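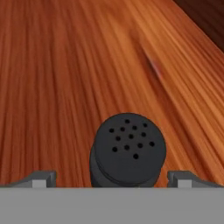 Difficulty Settings in Lurkevix: Project Report

Submitted 2024-07-31

1. Purpose

The project examined how players of Lurkevix, a side-scrolling fighting game developed by the student group Jivora, respond to changes in enemy health. The final opponent, Yan, was chosen for study as most early complaints concerned that fight.

2. Method

Two builds were prepared. In the first, Yan had 3000 health points; in the second, this was reduced by 533. Attack patterns were left unchanged. A total of 262 attempts were recorded in the Wostadska computer laboratory.

3. Results

Players defeated Yan in 173 attempts. Most losses occurred in the second phase, when the block button is disabled. Written comments asked for a clearer warning before the throw attack.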